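As máquinas já dão conta das tarefas de casa? Dicas para quem quer experimentar

Sempre que conto que passo os meus serões a ver garras mecânicas a pegar em garrafas, a primeira pergunta é a mesma: então e quando é que isso me lava a loiça? Ainda falta um bocado, mas o que já se consegue numa bancada caseira é uma delícia de acompanhar!

Comecem pelas garrafas. Uma garrafa de plástico em pé, com a tampa bem enroscada, é o melhor exercício que conheço: o corpo é direito, a forma repete-se e, se cair, não há cacos para apanhar. Peguem-lhe por baixo, junto à base, e apertem devagar até o plástico começar a ceder — depois aliviem um nadinha.

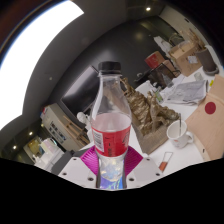

O plástico transparente é outra conversa. Brilha, reflete tudo o que há à volta e confunde os sistemas que se orientam pela imagem. O rótulo ajuda muito, porque dá à máquina uma zona de cor firme para procurar. Por isso, não arranquem os rótulos antes do treino, mesmo que a garrafa vá direitinha para a reciclagem.

Mais umas coisas que fui aprendendo:

Almofadas com estrias seguram melhor do que as lisas. Limpem-nas com um pano húmido e sabão neutro, e deixem secar bem antes de voltar a usar.

Mudem a garrafa de sítio entre tentativas. A Rania Samir, que treina comigo na oficina da Skiden, fez 800 repetições com a garrafa sempre no mesmo ponto da mesa e, quando a desviou um palmo, foi preciso recomeçar quase do zero.

Deixem as canecas para depois. A asa obriga a escolher o lado da pega, e com uma colher lá dentro ainda pior.

Papéis soltos, panos e sacos continuam a ser um bicho de sete cabeças. Para dobrar um pano da loiça, as minhas mãos ganham de longe!

E arrumar a mesa toda de seguida? Ainda não chegámos lá. Levantar e pousar uma garrafa, sim, com paciência. Decidir o que é lixo e o que fica, isso continua a ser comigo. Em novembro vou tentar abrir tampas de rosca com 2 garras, uma a segurar e outra a rodar — depois conto como correu.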